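**Zellwood警务投诉积压过半未结，新规要求14个工作日内首次答复**

2023年2月14日

Zellwood市警务监督办公室公布投诉处理情况。截至去年12月底，该办公室全年登记针对警务人员和警务程序的投诉1384件，其中669件已作出书面结论，其余仍处于受理、调查或等待复核的阶段。

同时公布的还有一份修订后的投诉处理办法。按照新办法，监督办公室收到投诉后，须在14个工作日内向投诉人发出首次书面答复，说明案件是否受理、由哪个部门负责、下一步需要投诉人提供什么材料。原办法只写明“及时答复”，没有期限。

新办法对调查阶段也作了限定。一般投诉应在受理后三个月内形成结论，案情复杂的可以延长一次，延长决定须以书面形式送达投诉人，并写明理由。涉及使用武力、羁押期间受伤或死亡的投诉不适用这一期限，仍由专门调查组处理，但专门调查组每隔一段时间要向投诉人或其家属通报进展。通报的具体间隔没有写进正文，办公室称将在实施细则中明确。

公布的材料把投诉分为几类。数量最多的一类是出警迟缓或未出警，其次是态度和言语问题，再次是扣押物品未按时归还。涉及不当使用武力的投诉在总数中所占比例不高，但未结案的比例在各类中最高。材料没有按分局列出数字。
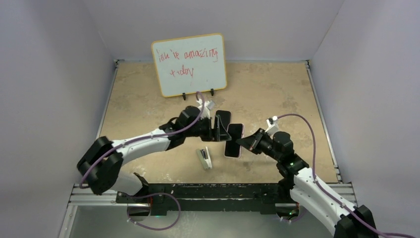 家住Baxter区的一名居民在公众意见会上说，自己前年夏天因为车辆被扣提出投诉，拿到过一个受理编号，之后打了很多次电话，每次接听的人都让他继续等。他说，期限写进条文当然比不写好，可他更想知道过了期限还没有答复时该找谁，“总不能再投诉一次，然后再等一个编号”。

意见会上类似的问题被多次提出。监督办公室在会上答复称，逾期未答复的案件将由系统自动列入逾期清单，清单每月送交市议会公共安全小组。投诉人也可以凭受理编号直接向该小组申请督办。至于逾期是否会影响相关分局和人员的考核，办公室表示这属于警察局内部管理事项，双方仍在协商。

## 积压从何而来

监督办公室在材料中把积压归结为几个方面的原因。其一是人手。办公室的调查员编制多年没有增加，而投诉渠道从原来的窗口和信件扩展到电话、网页和社区服务站之后，登记量逐年上升。一名调查员手上往往同时压着多起案件，其中不少需要调取执勤记录，还要约见当事警员和证人，任何一个环节拖延，都会影响后面的安排。

其二是资料移交。按照现行规定，分局收到调阅通知后应当提供执勤日志、通话录音和随身记录设备的影像。材料承认，部分分局移交较慢，有的案件等资料的时间比调查本身还长。影像资料的保存期限也是问题。普通执勤影像到期后会被覆盖，如果投诉人提出投诉较晚，或者案件在受理环节停留过久，等到调查员发出调阅通知时，影像可能已经不在。

新办法因此增加了一项保全程序：投诉登记完成的当天，系统即向有关分局发出保全通知，分局收到后不得覆盖或删除相关时段的影像。这项程序不以案件正式受理为前提。如果最后决定不受理，保全状态在复核期满后解除。

其三是重复投诉。同一件事经由不同渠道提交，会被登记成多个编号，由不同的人处理，有时得出的答复并不一致。承担投诉登记系统改造的Trunia公司在随附的技术说明中写道，新系统会在登记时比对事发时间、地点和投诉人联系方式，对疑似重复的案件作出提示，由工作人员人工确认后合并。合并后的案件保留最早的登记日期，答复期限也从最早的日期起算。

系统改造的费用列入本年度公共安全预算，合同金额没有随材料公布。公共安全小组已要求监督办公室在下次例会前提交合同摘要。

## 警察局的回应

Zellwood市警察局当天下午发表声明，表示支持新办法，并将配合资料移交和影像保全。声明同时指出，1384件投诉中有相当一部分在初步核查后被认定为对处理结果不满，并不涉及警员违规，外界在引用总数时应当注意区分。

声明还提到，出警迟缓类投诉的增加与接警分流有关。警察局去年调整了非紧急报警的处理流程，噪音纠纷、轻微交通事故、遗失物品等事项改由各分局的值班台安排，不再由指挥中心统一派警。调整之后，指挥中心的线路压力有所缓解，但部分分局值班台在夜间和周末人手不足，报警人等候时间变长。警察局称已经注意到这个问题，正在几个分局试行夜间联合值班，由相邻分局共用一组警力处理非紧急事项。

对于扣押物品归还迟缓，声明的解释是保管场所分散、登记方式不统一。有的分局用纸质台账，有的用电子表格，物品在分局之间转移后，投诉人很难查到东西放在哪里。警察局计划将扣押物品集中到一处仓库保管，选址尚未确定。
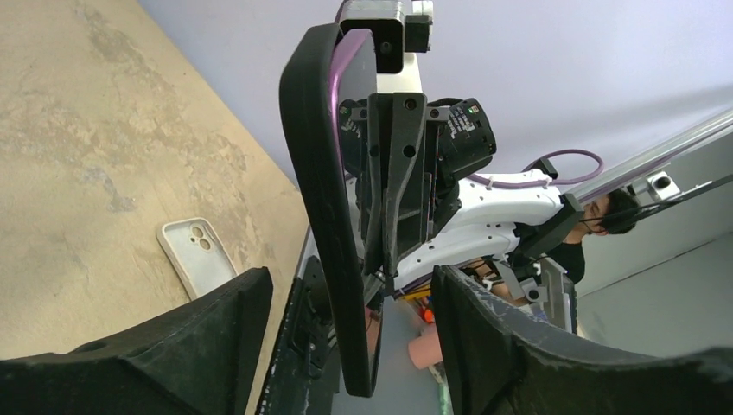
*黑色夹爪与近旁的另一台机械臂。*

研究机构Dikomum随后发表书面意见，对新办法总体表示欢迎，但认为其中几处规定过于宽松。意见书指出，首次答复期限只要求告知受理与否，如果监督办公室在期限届满前以一封格式信件通知“已受理，正在核查”，形式上就算合规，投诉人却得不到实质信息。意见书建议在实施细则中规定首次答复的最低内容，至少应当写明负责调查的人员职务、拟调取的资料种类和预计完成时间。

意见书的另一处批评针对结论的公开方式。监督办公室目前只向投诉人寄送结论书，对外发布的是分类汇总数字。Dikomum认为，隐去个人信息后的结论书应当在网上公开，便于公众了解同类投诉的处理尺度是否一致。已经作出结论的669件投诉中，有多少被认定成立、多少被驳回、多少以调解方式结案，材料只给出了文字描述，没有列出具体数字。

监督办公室对此回应说，认定结果的分类数字正在核对，核对完成后会补充公布。至于结论书全文公开，办公室认为需要先解决证人保护和未成年人信息的处理问题，目前没有时间表。

警员团体也递交了意见。该团体担心，投诉登记后立即启动影像保全，会让尚未核实的指控在内部留下记录，影响警员晋升和调岗。团体要求在办法中写明，保全通知本身不得作为人事评价的依据。新办法最后文本采纳了这一要求，并增加一条：被投诉警员有权在调查结束前查阅针对本人的投诉摘要，摘要中不出现投诉人的姓名和住址。

一些社区组织对后一项规定有保留。它们认为，在人口较少的街区，即使隐去姓名，警员也很容易从时间和地点推断出投诉人是谁。监督办公室表示，调查员认为存在报复风险的，可以推迟向警员提供摘要，但须在案卷中记录推迟的理由。
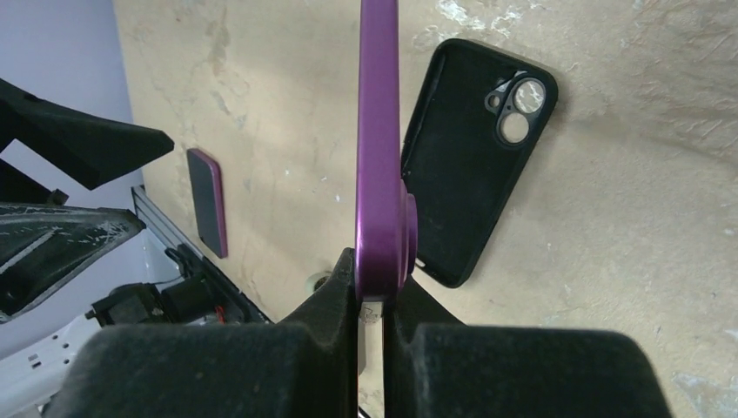
新办法在答复期限和复核程序之间的衔接仍不清楚。投诉人对结论不服，可以申请复核，复核由监督办公室另行指派人员进行；申请复核的期限从结论书送达之日起算，而结论书以邮寄方式送达时，送达日究竟按投递日还是签收日确定，条文没有写。期限在前，复核在后，两头都收得很紧，中间却空出一段，好比图中那对黑色夹爪，把紫色的物件夹住了，两指之间还是留着一道窄缝。已有投诉人因为搬家或长期出差，拿到结论书时复核期已过，只能作为新的投诉重新登记。公共安全小组在审议时提出过这一点，监督办公室答应在细则中改为以签收日为准，无人签收的，应当再次投递并以电话或电子邮件通知。

## 旧案如何处理

对于新办法生效前登记、至今没有结论的投诉，监督办公室将采取分批清理的方式。涉及羁押和使用武力的案件优先，其次是登记时间最早的案件，再次是扣押物品类案件。办公室会向每一名未结案件的投诉人寄送一封通知，说明案件目前处于哪个阶段，并询问是否愿意继续。

通知中会附一张回执。投诉人选择继续的，案件按照新办法的调查期限重新起算；选择撤回的，案件以撤回结案；没有回复的，办公室须再联系一次，仍联系不上才可以中止，中止后投诉人随时可以申请恢复。社区组织曾担心办公室借此把大量旧案当作撤回处理，新办法因此规定，以撤回和中止方式结案的数字必须单独列出，不得与作出实质结论的案件合并统计。

部分投诉所涉的影像已经超过保存期限。办公室表示，遇到这种情况会在结论书中如实写明影像缺失及缺失的原因，不能仅以影像缺失为由驳回投诉，应当结合证人陈述、通话录音和书面记录作出判断。如果影像是在分局收到调阅通知之后被覆盖的，将另行立案调查。

## 投诉方式

投诉仍可通过监督办公室窗口、电话、网页和各社区服务站提出，也可以委托他人代为提交。代为提交的，需要附上投诉人签字的委托书；投诉人正在羁押中的，由羁押场所的值班人员当日转交，不得拆阅。

投诉书不要求使用固定格式，写明事发时间、地点、经过和联系方式即可，不知道警员姓名或编号的也可以提交。匿名投诉仍予登记，但由于无法送达，不适用首次答复期限。

在Baxter区，社区服务站的投诉窗口将延长工作日晚间的开放时间，周末照常关闭。其他区的服务站暂不调整。监督办公室称，是否推广要看晚间时段的实际使用情况。

新办法自下月起施行，实施细则同步公布。公共安全小组将在下一次例会上听取监督办公室关于旧案清理进度的报告，会议对公众开放，旁听者需提前登记。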